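Fixing a gripper that lets go halfway through a lift

My left arm started dropping things in July, always a moment after it had picked them up. I blamed the fingertips and swapped them twice – no change at all! The real trouble was the cable, which went tight whenever the shoulder swung out.

Cut the power first and wait until both arms have gone limp (hold them up, they flop). 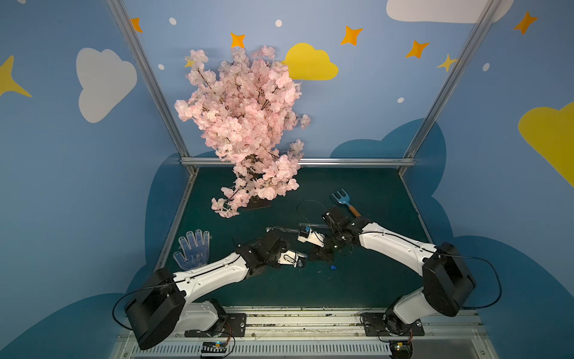
Now move the shoulder slowly by hand through its whole range and watch the plug. If it tugs anywhere, give the cable another 100 mm of slack and clip it 2 cm back from the joint.

Power up, run at low speed and keep your fingers well away. Mine did 1000 lifts after that with 3 drops, and I can live with 3.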